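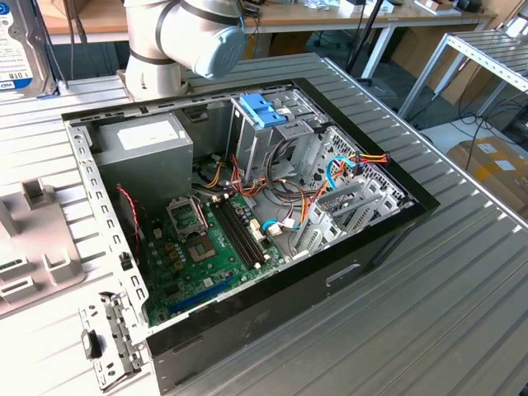

News > Local > Business

Print this story | E-mail this story

Detport shop to refit 200 retired office computers

DETPORT — A repair shop on the east side of town has taken in 200 retired desktop computers from the Serrano school district and will strip, sort and rebuild as many as it can before classes resume, shop manager Sofia Caldeira said Sunday.

The machines are older tower models. Processors and memory were pulled by the district before the transfer and are being handled under a separate contract. What reached the shop, Caldeira said, were cases with the power supply, motherboard, drive cage and wiring still in place.

Each tower is laid on its side with the side panel off. Technicians check the socket for bent contacts, then the memory slots, then the board for swollen capacitors. A board that fails any of the three is set aside for metal recovery.

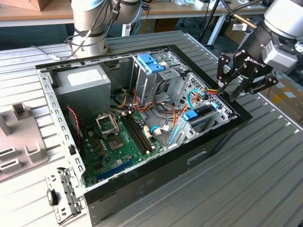

Power leads are the slowest part of the job. The drive connectors have to be freed and tested one at a time, and a plug with a cracked shell means the whole supply is replaced.

"The boards mostly hold up," said Dehua Peng, who runs the test bench. "It's the cables and the plastic latches that go first."

By the end of last week 106 towers had passed inspection. Rebuilt units will get new memory and a solid-state drive, and will carry a warranty of 5 months. Parts are being supplied by Pandevar.
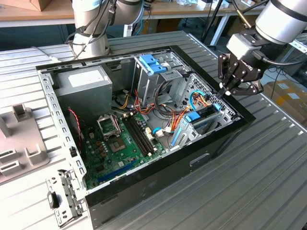 An opened tower with its motherboard, drive cage and power wiring exposed.

The district plans a second transfer in June, said Abílio Mendes, its equipment manager. It has nearly 2,000 desktops still in use.

Print this story | E-mail this story

News Sports Business Opinion Classifieds Archives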